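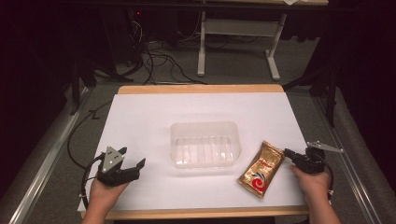 Drurnell, 24th April
By the Trekell Household Packing Group

3.2 The tray and the packets

Of all the small jobs in the study, setting a snack packet into a tray was the one we expected to say least about, and it has ended up with a section of its own. It is a humble thing to do. People do it before a long drive, or at the end of a school counter, or on a Sunday evening when the week's lunches are being lined up, and very few of them would think of it as a skill. We had the same opinion when we drew up the list of tasks in December, and we gave it one line between folding napkins and closing a bread bag. What follows is our attempt to make up for that line.

The tray we settled on is a clear, translucent plastic one, rectangular, with rounded corners and a ridged bottom. We looked at a good many others first. Deep boxes hid the packet as soon as it was inside, so that a reviewer looking over the material later on could hardly say which way it was lying, and flat boards gave no boundary at all, which left us arguing about whether a packet at the very edge was "in" or "out." A shallow tray with a rim settles that argument kindly and without much fuss. The ridges were a happy extra. We had chosen the tray for its rim and its size, and only later did it occur to us how useful it is to have parallel lines under a packet when you want to describe its angle in words.

The tray also has a drawback, and we would like other groups to know it before they order a stack. Translucent plastic on a white surface is faint. The rounded corners in particular can be hard to pick out, and the reviewers at Koninine, who were kind enough to read through our first set of notes, asked more than once where the tray stopped and the table began. We thought about tinted trays, and even bought a few in a rather cheerful green, but in the end we stayed with the pale ones. They are closer to what people have in their cupboards, and the study is meant to be about cupboards as people really keep them.

The packets gave us more to talk about. We began with the idea that "a snack packet" was one kind of object, and we wrote our instructions that way. A small foil packet, though, is quite a different companion from a crinkly bag of crisps or crackers. Foil keeps the creases you put into it. Press one corner down and it tends to stay down, so the packet you set in the tray at the end of a session isn't the same shape as the one you took out of the carton at the start. The shine is a nuisance too, for it moves about with every small turn of the packet and makes the printing come and go.

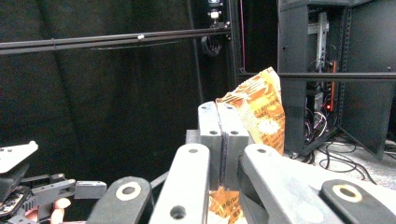
Bags with more air in them behave in their own way again. They fold where they like, the top often leans over to one side, and the printed face may be so crumpled that the large letters are no help in telling front from back. For that reason we gave up our early rule that a packet must be laid "front side up." It sounded sensible in the office and was a misery at the table. The revised instruction asks only that the packet should lie inside the rim with no corner resting on top of it, and that it should be let go of before the trial is called finished. We would gladly have kept something about neatness, but no two of us could agree on what a neat bag of snacks looks like.

Each packet was retired after 30 trials, or sooner if a seam had begun to open. The full set came to 600 trials, of which 300 used foil packets and 300 used the softer bags. We set 100 of these aside, drawn evenly from both kinds, for the second reading described in Section 4. Starting positions were varied by hand. The packet might lie to either side of the tray, straight or at a slant, and the tray itself was shifted from time to time so that it didn't become a fixed landmark in the middle of the table. We had used a paper template for this in the pilot and found that everyone crept toward the same two or three favorite spots anyway, so the template was dropped and a plain list of directions ("nearer," "farther," "turn it a little") was read aloud in its place.

A word about the surface, as it came up in nearly every conversation we had with the partners at Aravena. The working area was kept white and plain. A bright, even background flatters a colorful packet and makes stray crumbs very easy to find, and we did find them, mostly after the bags with tired seams. The border between white and tan helped as well, for it gave the reviewers an edge to name when they were noting that a tray had been set far back or at a slant.
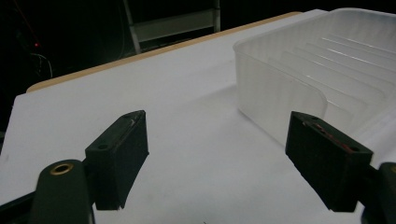
Figure 1. Translucent tray on the white tabletop, with the tan edge band beyond it.

The written notes for each trial were kept short on purpose. Reviewers recorded the kind of packet, where it lay in relation to the tray at the start, and how it came to rest, using the ridges as a guide when they could be seen. They were also given a free line for anything that struck them, and this is where much of the pleasure of the work has been. One reviewer wrote "settled like a cat" beside a bag that had slumped slowly into the corner of the tray. Another complained, fairly, that our word "crumpled" was being asked to cover everything from a light crease to a packet that looked as if it had been sat on. We have split it into "creased" and "crushed" for the next round, and the older notes are being gone over again with the two words in hand.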